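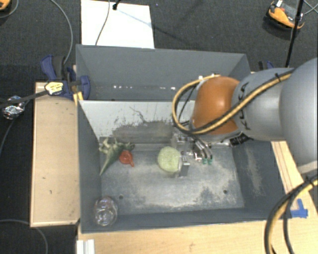
Fleltau Residential Listings: Data Card

Summary

Fleltau Residential Listings is a table of home sale listings from the towns of Prutorcombe and Mota, prepared for work on text extraction, price modeling and the study of how homes are described to buyers. It holds 394 listings. Each row combines the written remarks supplied by the listing office with a small set of structured fields taken from the same listing sheet.

Maintainer

The dataset is maintained by the Mundano property records group. Requests for access, corrections and removal should be sent through the group's records desk. Please include the listing_id of every row concerned.

Contents

The release consists of four files:

listings.csv: one row per listing
remarks.txt: the written remarks, in the same order as listings.csv
fields.txt: definitions and permitted values
changes.txt: corrections made after first release

All files are encoded as UTF-8. Fields in listings.csv are separated by commas, and text values are enclosed in double quotes.

Fields

listing_id: text, unique within the release
town: Prutorcombe or Mota
home_type: detached, attached, condominium or manufactured
bedrooms: whole number
bathrooms: number, with half baths recorded as 0.5
living_area: square feet, finished space above grade
basement: none, unfinished, partly finished or finished
lot_size: acres, to two decimal places
heating: main heating type as stated by the listing office
garage_spaces: whole number, zero where there is no garage
list_price: US dollars, at first listing
list_month: month of first listing
status: active, pending, sold or withdrawn

An empty cell means that the listing sheet did not give a value. It should not be read as zero. Condominium rows normally have no lot_size.

Source and Preparation

Listing sheets were supplied by participating offices under written agreement and entered by records staff. Each sheet was entered twice, and differences between the two entries were settled by reference to the original. Street addresses, owner names, agent names, telephone numbers and showing instructions were removed from both the structured fields and the remarks. Where a removal left a gap in a sentence, the marker [removed] was inserted.

Spelling and punctuation in the remarks were left as received. Common abbreviations such as "BR," "w/o" and "mstr" have not been expanded. Users should note that "w/o" may stand for either "walkout" or "without."

Homes relisted by a second office appear once, under the earlier listing. Vacant land, commercial buildings and rentals are excluded.

Known Limitations

Living area is reported by the listing office and has not been checked against assessor records. Some offices include finished basement space in the total despite the definition given above. Five rows with this problem were identified during review and are noted in changes.txt; others may remain.

Waterfront and acreage properties in Mota are described at greater length than homes in Prutorcombe. Models trained on the remarks may treat length as a sign of price. List price is the asking price only. The release contains no closing prices.

Appropriate Use

The dataset may be used for research, teaching and the testing of software. It should not be used to appraise an individual property, to set a loan amount, or to screen buyers or tenants. Attempts to identify owners or occupants are prohibited under the terms of access.

Updates

Corrections are issued each March. Rows are never renumbered. A withdrawn row keeps its listing_id, and its remaining fields are left blank.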